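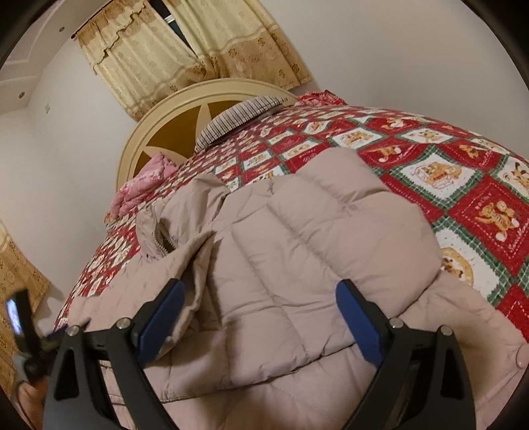
Quilted jacket on the bed, zip visible at the collar.

Ticket: Applicants unable to submit for plant virus diagnostics course
Raised by: Randa Semaan, training coordinator, Tevurdale
Raised on: 28/12/2018
Priority: High (was Low, then Medium, then I telephoned)
Status: Closed

Problem as reported
The application form for the August bench course on whitefly-borne viruses rejects anyone who picks Tevurdale as their host lab. They fill in both pages, attach a supervisor's letter, press Submit and get "Host not recognised". Tevurdale is hosting the course. It would be nice to be recognised.

Places: 40. Applications received so far: 2, both from people at Wilmont who had trouble with nothing at all.

Log

Entry 1, support desk
Please clear your browser cache and try again.

Entry 2, R. Semaan
Cleared. Tried again. Also tried a different browser, a different laptop and my sister's phone. The message is the same on all of them, though on the phone it is smaller.

Entry 3, support desk
We can't reproduce this. Test application went through. Could you confirm which host lab was selected?

Entry 4, R. Semaan
Tevurdale, as in the title of the course, the first line of this ticket and my email address. Which one did you pick for the test?

Entry 5, support desk
Wilmont. Apologies. Reproduced now. Passing to the Skorkasen team, who look after the host list.

Entry 6, Skorkasen team
The form checks the host against last year's list. Tevurdale was added to the new list, and the form was never pointed at it. Two ways forward: switch the form to the new list, or add Tevurdale to the old one by hand. The first is correct. The second can be done today.

Entry 7, R. Semaan
Today, please. Then the correct one, whenever correctness is available.

Entry 8, Skorkasen team
Added by hand. Please test.

Entry 9, R. Semaan
It accepts Tevurdale. It now refuses supervisor's letters over 50 KB, which rules out any letter with a university crest on it. Was that there before?

Entry 10, Skorkasen team
It was, but nobody from your lab had got far enough to meet it. Limit raised to 4 MB.

Entry 11, R. Semaan
Letter with crest accepted, confirmation email arrived. It thanks me for my interest in the Geagea soil sampling workshop.

Entry 12, support desk
Wrong template. Corrected, and the form now reads from the new host list as well. OK to close?

Entry 13, R. Semaan
Close it. Please leave my test application out of the selection round, as I'd rather not have to turn myself down.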